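Home Forums Workbench Search Log in
Last updated: 31 May 2025

Thread: Desk mat curling at the corners
Posted by gridley_p, 31 May

Vuvell mat, bought in November. Two corners lift whenever the heating runs. Flat weights overnight do nothing. Is it the backing or the top layer?

tarn_ox
Top layer. It shrinks faster than the backing. Roll it against the curl and leave it for a day.

mk283
Disagree. I had the Onu and the Vuvell side by side and only the one stored rolled in its tube curled. That's set from storage. Warm it with a hair dryer on low, then weight it.

tarn_ox
Mine was shipped flat and still curled.

mk283
Then yours sits over a radiator. 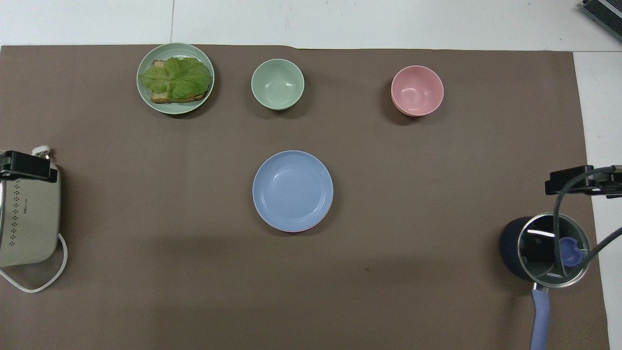 Size matters too. A mat that covers most of the table has more edge to lift, and trimming it won't help. I'd use thin double-sided tape at the corners only. Vistico sells one that peels off clean.

gridley_p
Does the tape mark a white top?

mk283
Not on mine. Test it underneath first.

ovora_fan
Skip the dryer on the Ovora ones. The coating goes shiny and stays shiny.

gridley_p
Reverse roll tonight, tape if that fails.

Reply Previous thread Next thread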